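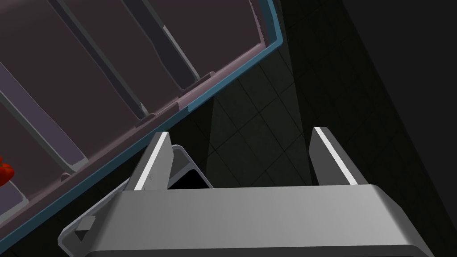 Illustration: computer rendering

Let tenants fix the cupboard door

The hinge on my kitchen cupboard went in February. I reported it through the Kinis tenant portal, attached a photo as requested, and got an automatic reply with a job number. It was August before a tradesman came. He replaced the hinge and was back in his ute before the kettle boiled. The owner was charged $260, most of it call-out fee.

I own a screwdriver. The hardware shop in Tandidwood sells the hinge. My lease says I may not alter, repair or interfere with any fixture without written consent, and when I asked for written consent I was told the agency does not give it for cabinetry.

I have rented for most of my adult life and I don't think landlords are villains. Mine is a retired couple who bought one unit in the Nenitz building and have never put the rent up without ringing first. They didn't want to pay $260 for a hinge either. The rule that forced them to was written by the agency's lawyers, and neither side of the lease asked for it.

My proposal is modest. Any repair that costs less than $200 in parts, and that involves no gas, mains wiring, structural work or plumbing behind a wall, should be open to the tenant. The tenant tells the agent, waits a week for an objection, does the job, and sends in the receipt. The owner pays for the part. If the work is bad, it comes out of the bond in the same way as any other damage. Hinges, handles, flyscreens, toilet seats, tap washers and blind cords would all be covered. I would include patching small holes in plaster, though I accept that one will be argued over.
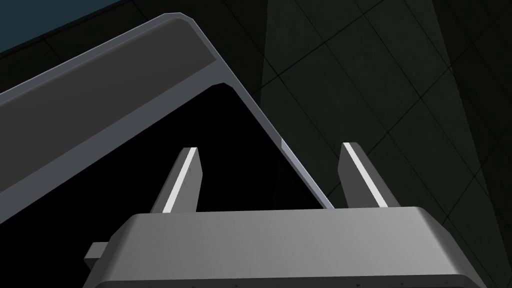

One reader of an earlier version of this piece wrote to me that the idea would end with tenants doing all the maintenance for free. Agents would stop sending anyone out, the reader said, and a person with bad hands or two jobs would be told to buy a hinge and get on with it.

I take that seriously, and it is why the right has to sit with the tenant alone. An agent should not be allowed to suggest it, mention it in reply to a maintenance request, or write it into a lease as a duty. A tenant who would prefer to wait for a tradesman should get one, and sooner than mine came. With the small jobs thinned out, there ought to be more of them available.

The other objection is about quality. People do botch things. I once hung a towel rail so badly that it left with the towel. But the trade work I've seen in rentals has not been flawless. The previous flat I had, managed by Fuchs, had six coats of paint over the window latches, all of it done by contractors and all of it invoiced. None of the windows opened.

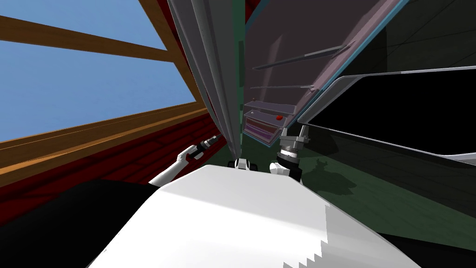
There is also the matter of what the present rule does to a home over time. You stop noticing the door that hangs crooked. You wedge a bit of folded cardboard under it and learn to lift as you pull. By the time the exit inspection comes around, the carcass has split where the screw tore out, and a job that needed one part now needs a new cabinet. Our neighbours downstairs had that happen. The quote was $3,000 once the benchtop had to come off, and the argument over the bond took longer than the work.

The state's tenancy rules are up for review this year. Pet clauses and rent notice periods will get most of the attention, and they should. Small repairs could be dealt with in half a page, at no cost to the budget, and I'd ask anyone making a submission to add a paragraph on them. Mine went in on Friday.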